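Dotier Vacation Ownership: Common Questions

When can I book at my home resort?
The window opens 12 months before check-in, at 8 a.m. Kodton time.

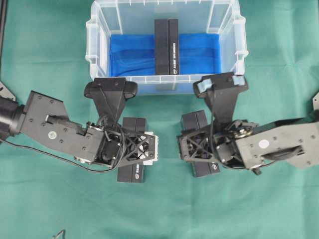
Stays at Drurham or Villanueva, if neither is your home resort, open at seven months.

Can I bank unused points?
Yes, once, for up to 47 percent of the annual allotment. Banked points can't be borrowed back.

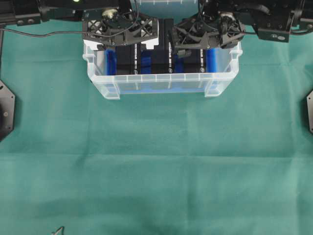 What is the minimum stay?
Two nights, or four in peak season.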